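Brilluno Denim Pull-On with Lace Hem: Long-Term Review

Bought in June, medium blue, one size down from my usual. Brilluno lists it as midweight cotton denim with an elastic waist. I have worn it twice a week and washed it cold, inside out, at 600 rpm.

Fabric. The color has a slightly mottled, washed look and has not shifted noticeably since purchase. It wrinkles across the wide part of the body when folded in a drawer, and the wrinkles do not hang out overnight. Steam clears them. A dry iron needs several passes.

Waist. The elastic is gathered tightly and evenly. It has kept its tension after 9 washes. The gathers add bulk under a fitted top, and the band tends to fold over on itself when the garment is laid flat, so I straighten it before putting it away.

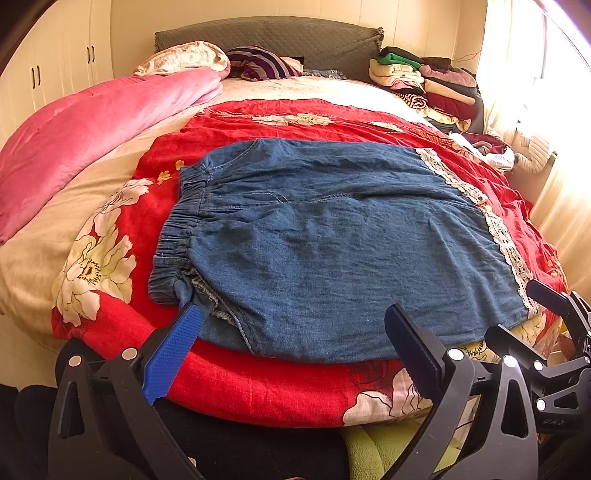
Seams. The long seam is raised and finished in pale stitching that contrasts with the denim. I found one loose thread, trimmed it, and have had no further trouble. The curved stitching near the waist is regular in length.

Pocket. The opening curves down from the waistband and has a narrow strip of whitish lace along the inside edge. That strip is frayed. It does not affect use, but keys catch on it.

Hem. Cream crocheted lace, scalloped at the borders, with small openwork holes. It is the part most likely to snag. I use a Wirnska mesh bag for every wash and have no pulls so far. Iron it through a cloth on low.

Compared with the McKinnon version I owned before, the waist is firmer and the lace is wider. The McKinnon pockets were better finished.

Rating: 4 out of 5. One point off for the pocket edging.

Posted August 2024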